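Chapter 6
Seeding, Draws and Byes

What this chapter covers: how a draw gets made, why seeds exist, where the byes go, what to do when a seed pulls out late. You need Chapter 5 (ranking lists) before this one. If you skipped it go back, at least for the part on protected rankings.

6.1 Start with a bad draw

Clurholm Open, a club event, 24 entries in the women's singles. Organizer pulled names from a bag. No seeds. The two strongest players in the field met in the first round, first match on, ten in the morning. Loser drove home. By the weekend the semifinals had two players who had never won a round at that level before, and the final was over in under an hour.

Was it unfair? Depends who you ask. Every player had the same chance of every opponent, so in one sense it was as fair as a draw gets. But the crowd had paid to see the top two on the last day. And the player in third place on the list got a far easier road than she'd have had otherwise.

Howard Ackroyd, who refereed there for years, put it this way in his notes to new officials: "A blind draw is fair to the names. A seeded draw is fair to the results." Keep that in mind, we come back to it in 6.4.

6.2 Words you need

Draw. The full bracket, top line to bottom line. Always a power of two: 8, 16, 32, 64.

Seed. A player placed on a fixed line, or drawn to one of a few fixed lines, so that the strong ones can't meet early.

Bye. A free pass to the second round. Not a win. Does not count as a match played, and in most systems no points for it unless you win the next one.

Section. Any block of the draw that sends one player forward. Half, quarter, eighth.

Lucky loser. Lost in the last round of qualifying, gets in when someone withdraws.

Cut-off. The ranking of the last player accepted straight into the main draw.

6.3 How many seeds?

Rule of thumb is one seed for every four lines. So a draw of 32 has eight. Some big events go heavier, one for every four lines becomes one for every four players or even more, and the reasons are partly money. Television wants names in the second week.

Seed 1 goes on the top line. Seed 2 on the bottom line. Seeds 3 and 4 are drawn by lot, one to each half. Then 5 to 8, one to each quarter that's left open. Notice what this does. Seed 3 may land in seed 1's half or seed 2's, pure luck, and it can matter a lot.

Points gaps matter too. At the Trindade indoor event the top seed had 2433 points and the second seed had 2000. The eighth seed had 600. On paper seeds 1 and 2 look close and seed 8 looks like a different sport, but the draw sheet treats the step from 8 to 9 as a wall and the step from 1 to 8 as hardly anything, at least untill the quarterfinals. A player who misses the last seeded spot by a single point can get seed 1 in round one.

Ilse Lambrechts coached a player in just that spot at Clendovmont. Her advice was to enter a smaller event the week before, pick up the points, and get over the line. It worked, and the player then lost her opener anyway to a qualifier.
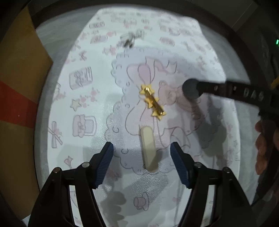

6.4 Placing the byes

Byes go to seeds first, in order. 24 players in a draw of 32 means eight byes, eight seeds, everybody happy. If there are more byes than seeds the rest get spread evenly over the sections by lot. Never put two byes against each other. Sounds obvious, but software has done it. Early versions of Velto, the draw program many clubs used, would do it if you changed the entry list after the seeds were locked.

Steps:

1. Count the entries. Round up to the next power of two.
2. Subtract. Thats your number of byes.
3. Place the seeds.
4. Give byes to seeds from 1 down.
5. Spread the leftover byes.
6. Draw everyone else, top line to bottom.

Try it by hand with a field of 27 before you read 6.5, where a seed withdraws after the draw is out but before the order of play.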